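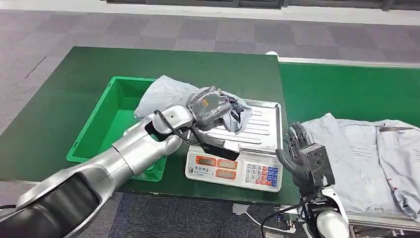 Left arm, parcel held over the scale.

April, Barkwood cell, weigh station. Started 8:40. E. Gkikas, with Hartmut on the stop button until lunch.

Fault: left gripper does not let go of soft mailers. It reports open, the arm lifts, and the bag goes up with it. The first one was logged on the overnight run as "weight unstable" and I took it for a scale problem. It isn't one. Bernd checked the scale with the 100 g test weight first thing, corners and middle, and it read the same every time.

Overnight log: 400 picks attempted, 27 ended in "weight unstable." I went through the joint data for all of them. In 19 the wrist force after release never goes back to its empty value, so something was still hanging on the gripper when it moved off. The other eight look like ordinary timeouts where the reading crept and never settled. Those may be the same thing in a milder form (bag touching the gripper while the parcel sits on the pan) but I can't show that from the log.

Safety note, since Henrike asked for it to be written down and not just talked about: on one of the 19 the arm went back to the pick pose still carrying the bag, let it go partway, and the parcel landed outside the table. Carola found it on the carpet when she came in. It was light and the cell was closed, so no harm done, but the drop was outside the area we drew on the risk sheet. Until this is fixed the cell does not run unattended and the gate stays shut for the full cycle, including the return move. Hartmut has put a card on the gate.

Morning tests, all at reduced speed.

Test A. Stiff parcels only, boxes from the Drindeo returns. No failures. Stopped after half an hour, nothing to learn there.

Test B. Soft mailers, grip on the body of the parcel where there is something solid inside. Mostly fine. One slow release, the film stuck to the finger for a moment and then came away by itself.

Test C. Soft mailers, grip near the loose end. Fails often. The jaws close on empty film, the film folds up around the tip, and when the jaws open the fold stays where it is. Hartmut tried pulling one off by hand with the power locked out and had to unwrap it. A straight pull made it tighter.

So the trouble is where we grip, at least mainly. The pick planner takes the middle of the outline it sees, and with a mailer that has its tail spread out the middle can be nowhere near the contents.
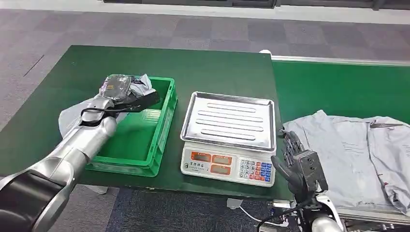
The crate makes it worse. With a deep pick the tail of the bag gets dragged against the rim on the way out and ends up bunched by the jaws, even when the grip itself was a good one. Bernd wants to come straight up for longer before turning toward the scale. That costs cycle time, and I would like to know how much before we agree to it.

Checked the gripper itself after lunch. Removed the left finger pad and cleaned it. There was glue residue on it, probably from labels or tape, enough to feel with a fingernail. I can't say how long it has been there. The cleaning sheet has no entry for the finger pads at all, only for the cameras and the scale pan. Carola is adding a line.

Repeated test C with the clean pad. Better, still not good. Film still folds around the tip and still hangs on. So residue adds to it but isn't the cause.
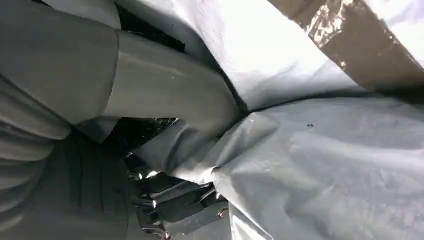

Wrist camera. Creased film gathered at the rounded tip, packing tape upper right.

Also wrong, and this one is ours: the controller counts a release as done when the jaw position reaches open. It never looks at the force. Trulto support says the force check can be switched on in the release block and that it is off by default. I had assumed it was on. Switched it on at 2:15 with a limit of 2 N and a hold if it's exceeded. Tried it with a bag taped to the finger on purpose: the arm stopped over the scale and raised the alarm, did not move away. Did it again with a lighter bag and it went straight through without stopping, so the limit is too high for the small stuff. If I go much lower the cable pulling on the wrist sets it off. Need to look at how that cable is tied down before touching the number again.

Right hand was left parked for all of this. Bernd suggested it could hold the bag down during release. Maybe later, I don't want a second thing moving while the first one is still not understood.

To do

Planner: weight the grip point toward the thick part of the parcel (me)
Cable: retie at left wrist, then redo force limit (Hartmut)
Vertical lift before the turn, time it both ways (Bernd)
Risk sheet: redraw the drop area to include the return path, send to Henrike at Strobel
Ask whether a rougher pad exists for these fingers, or a narrower tip
Go back over the eight timeouts with the force trace next to the scale trace

Cell powered down 4:50, key with Carola.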